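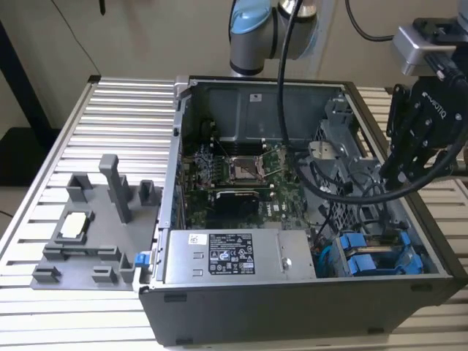

*Tower on its side, side panel off, no processor in the socket.*

Morfudd Griffiths wrote in November 2019:

> I have been given a second-hand Dell tower for the Pemville reading room and want to put the old catalogue disk in it. I have the side off. Do I need to take the power supply out to get at the drives? And is it worth buying a processor for it, or should I look for a complete machine? There are 2,842 records on the disk and I would like to keep them.
>
> Morfudd

Morfudd,

Leave the power supply where it is. The drives have their own bay with blue plastic carriers, and on the Bellamy machines I got at them without touching anything else. Take the mains lead out first, then lay the case flat with the open side up. Put the screws in a saucer. 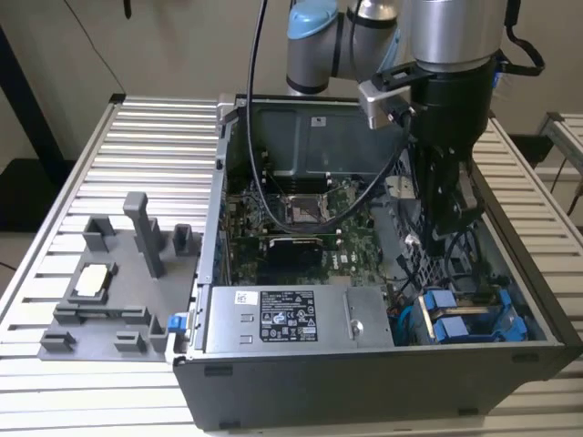 Do the drive carriers need a screwdriver?

Mine didn't. The plastic bends enough to go round the disk, and small pegs fit the screw holes in its sides.

Check which way round the disk sits before you push it home. The sockets should end up where the data and power leads can reach them with a bit of slack. I had one in backwards for most of an evening.

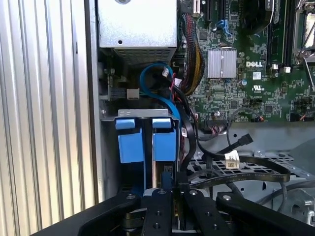 *Blue carriers in the drive bay, with the blue SATA cable looping beside them.*

When you pull a data lead off, hold the plug and not the cable. Mark which drive it came from with a bit of tape.

As for the processor, write down the exact model from the sticker on the case and look up what the board will take. Keep a cover over the empty socket in the meantime, as the contacts are easily damaged. I paid 20 pounds for a used one from Gorkov and it has been fine since July.
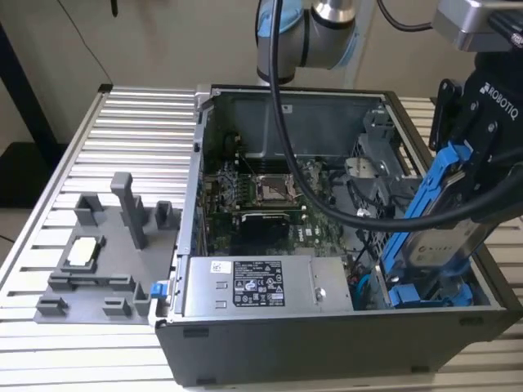

*Silver hard disk in a blue carrier, on its way into the bay.*

Copy the records to something else before you try starting the machine from that disk. Mine took about an hour. If you get stuck, post the model number here and I'll compare it with what I have.

Ingeborg Hauser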